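Workshop notebook, sorting arm, December

Started 4 pm, finished when the heating went off. Present: me (Tadeusz) and Sarla, and Danuta for the first hour.

Purpose of today: repeat the soft toy grasps after I changed the closing force. Until last week the Kalell controller closed always to a fixed position, and this is good for blocks but bad for anything with stuffing. Now it closes until the motor current passes a limit and then it holds. The limit is still a guess. I started with 60 in the units of the config file, which are not explained in the manual, and Miłosz has written to Fortin to ask what they are.

The plush with striped shirt is our standard object for this. It has a stiff part and soft parts, and the limbs give a different width in every direction, so it is a more honest test than the ball.
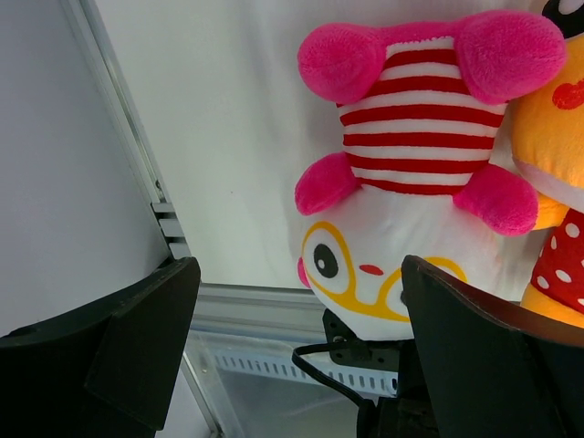
Danuta's opinion is that we should measure the width between fingers after closing and write it in the log next to the current. I agree. The encoder value is already there, I only did not save it. Added one column, "enc_close". First value which I trust is 3653, taken after homing two times. Before homing the numbers jump and should be deleted from the file. Please do not use the morning rows.

Notes on the wrist camera. Exposure is fixed now. With auto exposure the colours changed each time when the fingers came close, and the saturated pink became almost one flat patch, so the segmentation lost the edge of the toy. Sarla put the exposure at 4000 and the gain at 2. It is a little grey, but the same grey in every picture, and for me this is more important.

The black cable near the gripper base worries me. It must have enough slack for the full wrist turn, but the loop should not come between the fingers. I would like a small printed clip. Krystyna has the file for the old one, I will ask if she can make it wider.

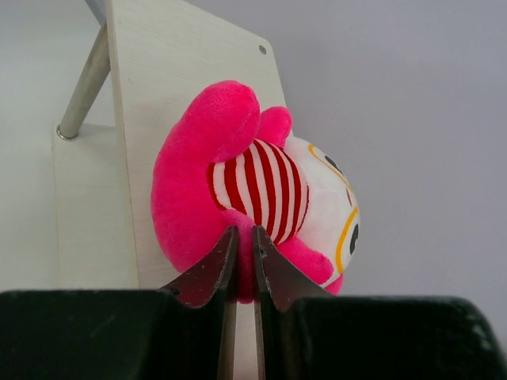 With the lower limit the grasp is on a small fold of fabric only, and I think it is not enough if the arm must accelerate. With a higher limit the fingers go further in, but I am afraid for the seams. Sarla proposes to keep the low limit and move slower during the first part of the lift. We will try both and compare, same start pose, same speed after the lift.

Finger surface: Gistex sells a thin rubber sheet with glue on the back. I ordered one sheet in the grey colour. If it peels off at the corner like the Flistton tape did, we go back to bare fingers and I will stop asking.

To do:
save enc_close also when the grasp is aborted
clip for cable (Krystyna)
check screws on the finger mounts, I did not do it today
write the config units on the wall when Fortin answers
Miłosz needs the bench on the left side from noon tomorrow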